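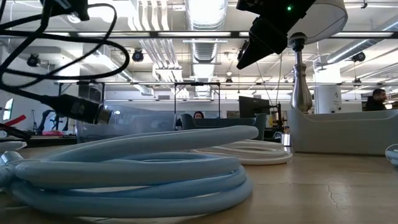
I have been asked, again, whether paying extra for cables with a fancy sleeve is worth it. I said I'd do a thread. I went in doubting most of it and I'm coming out doubting slightly less of it.

Starting point: I have a bench with too many cables on it and a drawer with even more. Every cable-tidying account tells me the cure is to buy something. Sleeves, ties, trays, a pegboard. I notice the accounts also have discount codes.

So in February I bought one nice cable. Light blue sleeve, thick, metal fitting on the end, from a small outfit called Trokari. The listing said "tangle-free." I would like to meet the person who signed off on that.

Claim one: tangle-free. No cable is tangle-free. A cable that's too stiff to knot is a cable that's too stiff to put away. The blue one won't tie itself in a knot, I'll give it that. It also won't sit in a loop smaller than it wants to sit in.

Wound up, it takes a huge amount of table. The plain white cable next to it lies down flat in tight rings like a coaster. Same bench, same hands, same way of winding. The blue one stacks up in a heap and spreads.

If you are short on space, stop reading here and buy the thin white kind. I mean it.

Claim two: the sleeve protects it. From what? People say wear. My old bare cables don't fail in the middle. They fail in the inch behind the plug, where everybody bends them. A sleeve down the rest of the run does nothing for that inch.

What does help is a proper fitting at the end, and the blue one has a metal collar that feels solid. You can get that on a cable with no sleeve at all, for less. Shops don't push those because they don't photograph well.

Claim three: it's rated for 700 bends, or 800 if you get the next one up. Bends how far? Around what? Done by whom? I wrote to the shop and got a reply thanking me for my interest in bends.

Now the winding, which is where I get argued with every time.

The internet's favorite is over-under. One loop normal, next loop flipped, repeat. The idea is that the twists cancel out and the cable throws out straight. I was ready to make fun of this one. It works. Annoying, but it works.

It works on soft cable, anyway. On the thick blue one the flipped loops fight you and the pile ends up with a lean to it. On the white one I don't bother, I just lay it down from the outside in and it stays put.

What doesn't work, ever: wrapping it around your elbow. I know your dad did it. Mine did too. Every one of his extension cords looked like a telephone cord by the end of summer.

Hanging. Half of you say hang everything. My black cables hang, on the left side of the bench, and they look like vines. They swing down in big arcs and get in front of whatever I'm reaching for. There's always one plug sticking out at chin height.

Hanging is fine for cables you use daily and terrible for the ones you use twice a year. The hanging crowd never separates those two. They hang all of it and then post the wall on the first day, before anyone has unplugged a thing.

I tried the Skama hooks because three people told me to. They're hooks. A nail is also a hook. The Skama ones are a nicer color than a nail and I have no other findings.

Velcro ties: yes. Cheap ones, in a roll, cut to length. The Tshabalala brand roll is decent and so is every other roll I've had. Do not buy the ones with a little window for a label. The label falls out and then you own a tie with a window in it.

Zip ties: no, unless the cable is never moving again. You will cut the zip tie off in a hurry and nick the cable. You'll say you won't.

Labels, since someone will ask. Masking tape and a marker, folded into a flag near the plug. Write what it's for, not what it is. "Printer" is useful. "USB" is how I ended up with a drawer.

About the drawer. I did the count once, with all the lengths added up, and it came to 332 feet. I use maybe four cables out of there. A better storage method was never going to fix that, and every product I looked at was a better storage method.

So I threw a bunch out. Recycled, relax. The rule was: if I couldn't say out loud what it plugs into, it went in the box. I have needed exactly one of them back and a replacement was cheap.

A word on the table itself, because coils live on tables. Pale wood shows everything. Mine has a crack across the lower corner that I keep meaning to fill, and grit collects in it, and then the grit goes wherever I drag a cable. Wipe the table before you wind. Wipe the cable too if it's been on the floor.

The sleeve makes this worse, by the way. Smooth jacket, one pass with a rag, done. Braided-looking jacket, you're picking lint off it. Skorville sells a brush for this. A brush! For the cable you bought so your desk would look cleaner.

Would I buy the blue one again? At full price, no. On sale, for something that stays plugged in where I can see it, sure. It's a nice blue. I'm allowed to like a color.

For the stuff that gets coiled and uncoiled all the time, plain and thin, with a good fitting, and a strip of Velcro. I've been at this since I was a teenager and that's where I keep ending up.

Replies are open. If you're going to tell me about your pegboard, tell me how long it's been up, and tell me what it looks like at 6 p.m. and not right after you've straightened it.

Edit to the thread because it came up twice already: yes, I left the 96-inch one out on purpose. It's under the couch and it's staying there.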